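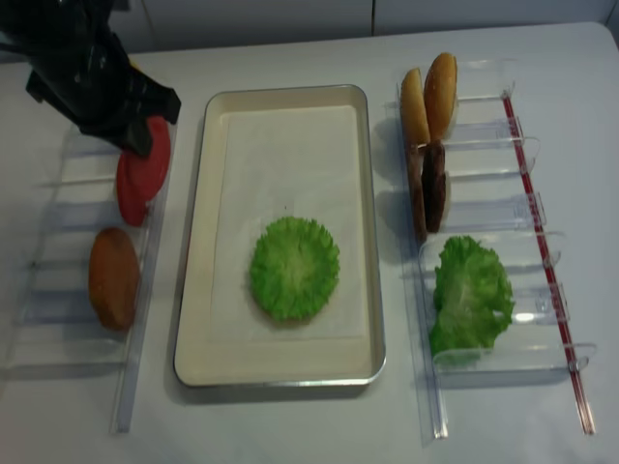 ## Unit 5: Keeping seed and grain after the harvest

Course notes, Smallholder Crops, spring term. Prepared by Siv Berge.

Please read these notes before the March class and bring your field notebook. We continue from Unit 4, where we spoke about when to cut and how to thresh.

### 5.1 Why storage is a farming question

Many students think the work is finished when the crop is under a roof. For a small farm, a large part of the year's income is decided in the months after. A family that must sell at harvest time receives the lowest price of the season, and often the same family buys grain back later at a higher price. Good storage gives them the choice to wait.

In the Nindley valley study, which we use all term, the households together put 1,094 sacks of maize and beans into store. Look at Table 2 in your reader and find how many were still fit for sale at the end of the dry months. We will discuss the difference between the upper and the lower villages.

### 5.2 Moisture

Grain that goes into the store too damp will heat and grow mold. Beans and maize do not behave the same, so do not use one rule for both.

Simple test with salt:

1. Take a clean, dry glass jar with a lid.
2. Fill one quarter with grain and add a spoon of dry salt.
3. Close the jar, shake it well, and let it stand.
4. If the salt sticks to the glass, dry the grain longer.

The test does not give you a number. When a number is needed, for example for a buyer, use a meter and write down which one.

### 5.3 Insects

Weevils come often from the field together with the crop. Old sacks are the second source. Wash them in hot water, turn them inside out and dry them in full sun. Never pour new grain on top of last year's rest.

Airtight bags work well if they have no holes. At Vasiliu farm, 17 bags were opened for inspection and 11 were without live insects. The others had small cuts near the bottom, from dragging on a rough floor.

### 5.4 Seed is not food

Keep seed apart from the grain for eating, with a label showing variety, plot and season. Treated seed must never go to the kitchen or to the animals.

### For the next class

- Read the chapter on raised cribs (Stultow method).
- Draw your own store or a neighbor's, with the direction of the wind.
- Try the salt test on two kinds of grain and write down the result, also if it is unclear.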